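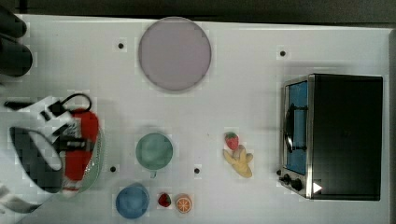 October 10, 2024 – crockery for the white table

Right, the plates. I've been meaning to write down what we have before it all wanders back to the kitchen, so this is as much for Waltraud as for me (she asked twice!).

The big lavender-pink plate stays near the back, roughly midway along. I like it there – you can see straight away what it is, and the darker rim helps when everything else is pale. The green plate goes on the left and the green cup nearer the front with its handle towards you. I tried the handle pointing sideways in February and kept catching it with my sleeve, so please leave it as it is.

Toaster oven on the right, same as before. Its lead is 74 cm long, I measured it this morning, and that won't reach the wall socket if anybody shoves the oven further over. There's an extension in the Böttcher drawer.

Things I still want to sort out:

The red and white thing is lovely and bright against the green, but I'd like a second colour to swap in. Waltraud thinks blue. I'm leaning towards mustard.

Mounting holes in the top. Crumbs get down them, and I spent about 12 minutes with a cotton bud last time. Could we get little caps? Skaka might do them, will ring.

Spare cups. We're down to two from the original five and I don't know where the rest have gone – if you've got one on your desk with pens in it, own up.

Wipe the top with the plain cloth only, the Vundimeck spray leaves streaks on the matt finish. Waltraud has the key to the crockery cupboard until I'm back.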